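Rauchmelder und Fluchtwege: Tipps für Wohnung und Werkstatt

Stand: 24.04.2026, zusammengestellt von Themis Karras

Rauchmelder gehören an die Decke, möglichst in die Raummitte und mindestens 50 cm von Wand und Lampe entfernt. Im Schlafzimmer, im Kinderzimmer und im Flur sind sie Pflicht. Einmal im Jahr die Prüftaste drücken und den Staub mit einem trockenen Pinsel entfernen. Nach zehn Jahren wird das Gerät ausgetauscht, auch wenn es noch piept.

Ölgetränkte Lappen nie zusammengeknüllt liegen lassen. Leinöl kann sich selbst entzünden. Lappen flach im Freien trocknen oder in einem Blechbehälter mit dichtem Deckel sammeln.

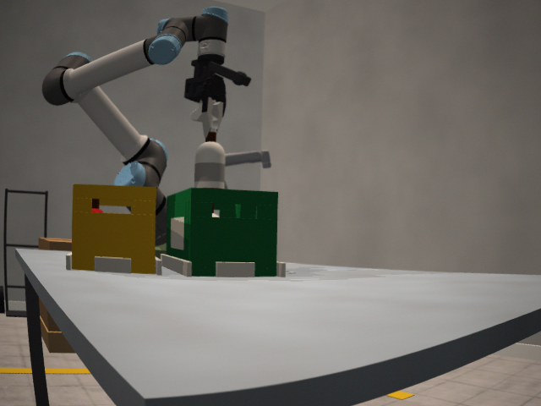 Gelbe und grüne Kiste nebeneinander auf dem Tisch

Akkus von Schraubern und Rädern nur unter Aufsicht laden, auf Stein oder Fliesen, mit Abstand zu Papier und Stoff. Einen Akku, der aufgebläht ist oder heiß wird, nicht mehr benutzen.

Brennendes Fett niemals mit Wasser löschen. Herd aus, passenden Deckel auf den Topf schieben, stehen lassen, bis alles kalt ist.

Der Fluchtweg bleibt frei. In unserem Treppenhaus in Cestport standen einmal neun Paar Schuhe und ein Kinderwagen vor der Tür, da kommt im Rauch keiner durch. Türen zum brennenden Raum schließen, Wohnung verlassen, 112 anrufen. Den Aufzug nicht benutzen.

Feuerlöscher alle zwei Jahre prüfen lassen und griffbereit neben dem Ausgang aufhängen.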